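Udach Spare Parts – Returns and Small Cables FAQ

Do you take back single cables?
Yes. Grandari and Brostel leads can come back one at a time within 20 days of delivery. Put the part number on the slip, even if the bag is gone.

Should I remove the tape or label from the wires?
No, leave it on. Please don't cut off loose ends or shorten a twisted pair either.

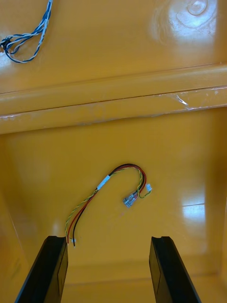

Wiring harness with two white-ended plugs, one larger than the other, in a yellow-orange bin.

Can I return a harness with bare ends?
Yes, if it was sold that way. Many are – check the listing before you write to us.

How should I pack it?
Coil it once, loosely, and use a small bag. Up to 100 cables can go in one box. Tape the bag shut so the plugs stay inside.

Where do I send it?
To the Kurtuluş counter, box 1201. The counter is closed for two weeks in August.

What does it cost?
Return postage is yours to pay. Orders over 55 euros go back free.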